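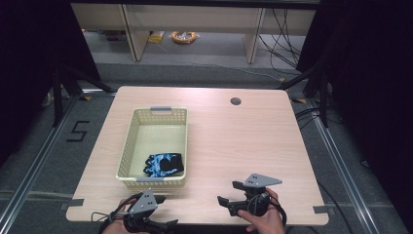 A glove in a plastic basket on a wood-grain table.

FLONBRIDGE TO SEAL THE DUCTS OF GARBRIDGE, WHICH HAVE BEEN HEATING THE ATTICS OF GARBRIDGE

GARBRIDGE - Flonbridge Heating and Air will begin offering a flat-fee duct sealing service in December, aimed at homeowners who have bought a fine new furnace and would like some of its output to reach the bedrooms.

The service, called Trurkura, covers the supply and return ducts in attics, crawl spaces and unheated basements. A crew of two technicians tests the system for leaks, seals the joints it can reach by hand with mastic, and tests it again before leaving. The homeowner gets both sets of readings on one sheet of paper, in language meant for people who do not own a pressure gauge.

"We have been in attics that were the most comfortable room in the house," said Taras Demchenko, who owns Flonbridge and still crawls through a fair number of those attics himself. "You come down the ladder and the family is sitting there in sweaters, and they ask if they need a bigger furnace. I would love to sell them a bigger furnace. They don't need one."

Over the past few heating seasons Flonbridge crews looked at the ductwork in 1,266 homes in and near Garbridge, most of them while there to fix something else. They found ducts that had come apart at the elbow, ducts held together by tape that had given up years ago, and one return duct that was drawing most of its air from a crawl space popular with raccoons. In older houses the trouble was usually age. In newer ones it was usually somebody in a hurry.

Demchenko has views on the tape. The gray cloth kind sold for ducts is good for many household jobs, he says, and it will stick to almost anything in the garage. Put it on a warm metal duct and the glue dries out, the edges curl, and in time the strip drops quietly into the insulation. Flonbridge uses brush-on mastic, with mesh over the wider gaps. It looks like something a cake decorator did on a bad day, and it stays where it is put.

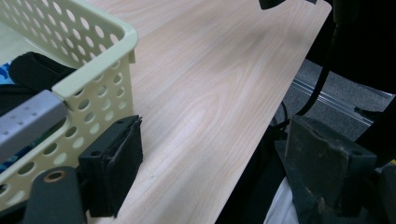
A typical visit takes roughly 36 hours less than customers fear, in Demchenko's estimate, by which he means it is done between breakfast and a late lunch. Larger houses, and houses where the ducts were routed by someone with a sense of humor, may need a second visit. The price stays the same either way.

Customers are asked to clear a path to the attic hatch or crawl space door, and to move anything they would prefer not to see covered in insulation dust. Pets should be kept in a closed room. Cats in particular take an interest in an open duct, and getting one back out is outside the flat fee.

Sealing will not cure everything. A house with thin insulation or old, loose windows will still lose heat, only now it will lose it from the proper rooms. If the first test shows a fairly tight system, the crew will say so, charge for the test alone and go home. Flonbridge also checks that gas furnaces and water heaters are venting safely once the work is finished, as changes to the ductwork can affect how air moves through a house. That check is part of the job and can't be declined to save time.

The first appointments will go to homes in the Kuzmenko neighborhood on the north side of town, where many of the houses share the same builder, the same floor plan and the same cold back bedroom. Residents there have been calling Flonbridge about that bedroom for years, and the company feels it owes them something. The rest of Garbridge can book at any time and will be scheduled in the order the calls arrive.

Sealed joints are covered for two years. The coverage does not extend to ducts that have been stepped on, used to hang Christmas decorations, or improved by a brother-in-law.

About Flonbridge

Flonbridge Heating and Air installs, repairs and occasionally apologizes to heating and cooling systems in Garbridge and the nearby towns. The phone is answered by a person from 8 a.m. on working days. Before that it is answered by a machine, which is friendlier.

Media contact: Taras Demchenko, Flonbridge Heating and Air, Garbridge. If he does not pick up, he is probably in an attic, and will call back.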